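Olden: Frequently Asked Questions

Last updated July 18, 2024

We get a lot of messages about the return of Olden, and many of them ask the same things. The answers on this page are the ones we can give now. Please read through before writing to us, as the inbox is slow at this time of year.

What is Olden?

Olden is a half-hour television comedy set in a seaside guest house run by two sisters who do not get on. The original run was made by Brustetti and went out over 2 series, followed by a Christmas special that ended with the boiler scene most people remember. It has been off the air for eight years.

Is it really coming back?

Yes. A new one-off special has been commissioned and will be shown in December. It has been made by Brustetti again, with Girkalix handling the streaming release.

Is it a reboot or a continuation?

It is a continuation. The same characters are in it and the same amount of time has passed for them as for viewers. The guest house is still called Koller House, although it has changed hands more than once in between, and the first ten minutes deal with how that came about.

You do not need to watch the earlier episodes first. There is a short recap before the titles. If you have never seen any of it, the last two episodes of the second series will give you most of what you need.

How long is the special?

It runs to 99 minutes without adverts. On the broadcast channel it will fill a longer slot. The streaming version has no breaks.

Some fans have asked whether it will be cut into episodes for repeats. There are no plans to do this.

Who wrote it?

Daniyal Siddiqui, who wrote every episode of the original. He has said in interviews that he turned down the idea several times and only started work once he had an ending. The first draft was much longer than the finished script, and a storyline about the lifeboat station was dropped along the way. He has been asked whether the dropped scenes will be published and has said he would prefer to keep them in case he needs them.

Are all the original cast returning?

Most of them. Both sisters are back, as are the neighbour, the piano teacher and the man from the council. We have been asked not to confirm two of the smaller parts before transmission, so please don't read anything into a name being missing from this page.

The part of the nephew has been recast. The actor who played him as a boy has left the profession and gave the production his blessing.

Is the dog in it?

There is a dog in it. It is a different dog, and it has a different name.

Where was it filmed?

The outside scenes were shot in the same town as before, over eight days in spring. The interiors are a studio set. The original set was broken up after the first Christmas special, so the hall, kitchen and breakfast room had to be rebuilt from old drawings and a good deal of pausing of DVDs. The serving hatch is on the correct side. We have had several letters about this already – it was checked. 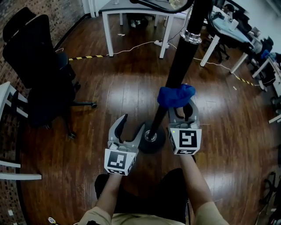
The front of the guest house is a private home, as it always was. The owners have been very patient over the years. Please do not knock on the door, sit on the wall or ask to see the breakfast room, which does not exist at that address. The promenade, the bandstand and the chip shop are all open to the public and you are welcome to take photographs there.

Was it filmed in front of an audience?

No. The original series was not either, although people often remember it that way. There is no laughter track on the special.

A private screening was held for 50 people before the final edit. Those who attended signed an agreement not to discuss the plot, so posts claiming to come from the screening should be treated with some care.

Can I get tickets to a preview?

There will be one public preview, in the town where the series is set. Tickets will be given out by ballot. Details will go up on this page in the autumn, and the ballot will stay open for two weeks. There is no charge to enter. If anyone offers to sell you a ticket before then, they do not have one.

Each person may apply for two seats. Under-16s must come with an adult.

What certificate will it have?

We expect it to be suitable for ages 12 and over. There is some swearing, mostly from the piano teacher, and one scene in a hospital. The tone is much the same as the second series.

Is the theme tune the same?

The tune is the same but it has been recorded again. The old recording belongs to a different company and could not be cleared in time. The new version is slightly slower, and the accordion is still there. The full theme will be available to download on the night of the broadcast.

How can I watch the old episodes?

All episodes from both series are on the Girkalix app, along with the first Christmas special. You will need an account, but you can watch with adverts without paying. Subtitles are available on everything. Audio description has been added to series two and will be added to series one before December.

The DVD box set is out of print. Second-hand copies turn up quite often, but check that the disc with the special is included – it came in a separate sleeve and tends to go missing.

The version of series one, episode three on the app seems shorter than I remember. Has it been cut?

A pop song in the disco scene has been replaced, and a few seconds were trimmed to fit the new music. Nothing else has been changed. The DVD has the original song.

Will the special be shown outside the UK?

Ireland will get it on the same night. Other countries have not been settled. The app will not play the special outside the UK and Ireland until the rights have been sold, and we cannot help with ways around this.

Will there be a third series?

There are no plans for one. Daniyal Siddiqui has described the special as the end of the story. The cast have been asked about it in nearly every interview and have given different answers, some of them clearly not serious. If anything is commissioned it will be announced here and by Brustetti on the same day.

Is there any new merchandise?

There will be a tea towel, a mug and a script book. The script book will include the special and will come out in the new year so that it does not give away the plot. The Koller House key rings sold on auction sites are not official and we can't deal with complaints about them.

Can I write to the cast?

Please send letters through the actors' own agents. We are not able to pass on post, gifts or scripts. Anything sent to the studio address will be returned if there is a return address on it.

Can I send in an idea for a storyline?

No, sorry. For legal reasons unsolicited ideas are deleted unread.

I was an extra in the promenade scene. Will my name be in the credits?

Supporting artists are not listed by name on screen. If you have not been paid, contact the agency that booked you and quote the number on your chit. Please don't post pictures of your costume or call sheet before the special has gone out.

I run a fan site. Can I use photographs from the special?

A set of publicity stills will be released closer to the broadcast. Fan sites that don't carry advertising may use them as long as the credit line is kept. Please do not crop the credit off. For anything else, including podcasts and printed fanzines, use the press form and allow ten working days for an answer.

My question isn't answered here. What should I do?

Use the contact form and choose "Olden" from the list. We read everything but can't reply to questions about the plot.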